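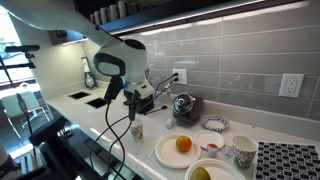
Jan 31, 2019

The water report for Radolgate arrived with the utility bill, and I read it before the bill. Total hardness is listed at 200 mg/L as calcium carbonate. Last year's figure was lower, but the sampling point moved, so I don't put much weight on the difference.

I have been keeping notes on scale since we moved from Irholm, where the water was soft enough that I never thought about it. The first kettle here had a gray crust across the bottom within a month. I descaled it with citric acid, wrote down the date, and have been doing that ever since. These are the notes, slightly tidied.

**Hardness and alkalinity**

People use the words as if they were interchangeable. Hardness is the calcium and magnesium. Alkalinity is the capacity to neutralize acid, and in tap water it is nearly all bicarbonate. You need both for scale. When water is heated, bicarbonate breaks down, carbon dioxide leaves, and the carbonate that remains joins with calcium and drops out as a solid. Water with plenty of calcium and little bicarbonate won't scale much in a kettle. The report gives hardness on the first page and alkalinity in a table at the back, in smaller type.

Test strips are fine for telling soft from hard. For anything finer I use a drop titration kit. You fill the tube to the line, add drops until the color changes, and multiply. My error is plus or minus one drop, mostly from being unsure when red has become blue under a warm bulb. I now do it by the window.

**Filters**

The jug filter is from Zistness. It is an ion exchange resin mixed with carbon, and like most of its type it swaps calcium for hydrogen, which uses up bicarbonate as it goes. A fresh cartridge takes out nearly everything the kit can detect. After that it declines, and the decline is gradual enough that you won't taste it from one day to the next. The indicator on the lid is a timer. It has no information about your water or how much of it you pour.

I replace the cartridge when the titration reads more than half of the tap value. Wim Koster, who lives downstairs and shares the same riser, goes by the lid. His kettle has more scale than mine, though he also boils it more often, and I can't separate the two effects.

**Coffee**

Alkalinity matters more than hardness for taste, at least to me. Bicarbonate neutralizes part of the acid in the cup, so straight tap water makes a light roast flat and slightly chalky. I blend filtered and unfiltered — equal parts with a new cartridge, all filtered toward the end of its life.

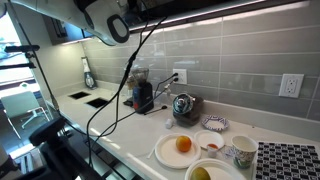 Blend ratios are only worth comparing if the rest of the brew stays fixed. I weigh 500 g of water, use the same dose of beans, and leave the grind setting alone until I have finished with a batch of water. A burr grinder, like the black one with the clear hopper on the counter, makes that last part practical. With a blade grinder the particle size changes from cup to cup and you end up blaming the water for it. Mwende Ogola tasted three blends blind for me and ranked them in the order I expected, then reversed two of them when I repeated the test. I have recorded both results.

**Descaling**

- Citric acid, 21 g per liter of water.
- Warm, not boiling. Very hot citric acid can leave calcium citrate, and that is harder to shift than what you started with.
- Leave it for an hour, then rinse 2 times.

Vinegar works too, and the kitchen smells of it until evening. The branded liquid from Van Dijk did the same job in the same time. I still have half a bottle and will use it up in February, then go back to powder.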